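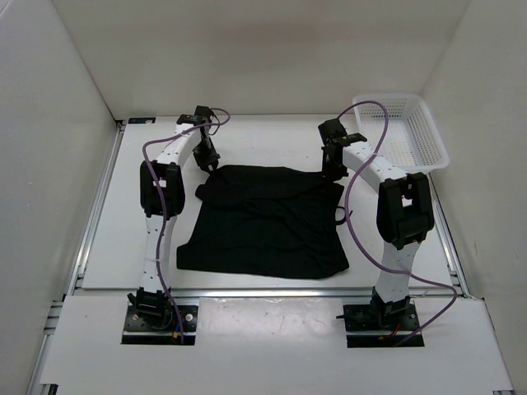 Luker 4 is out for testers

Quick one, release day. Build 389 went up this morning, grab it from the usual link. Offline sync finally works on older Android tablets, or it does on mine anyway. Search is faster. Dark mode still ugly, sorry, January's color changes got lost in a merge and Iolo Ruddock is digging them out.

Known bug: if you have more then 80 saved notes, the list jumps back to the top when you rotate. Fix is written, not reviewed. Please don't file it again, we have 33 copies.

Tahsin Abeysekara is taking over crash reports from me. Send her the log plus your OS version, screenshots alone dont help much. Beta sign-up closes 23 May 2026. Old builds stop opening after that, so export first.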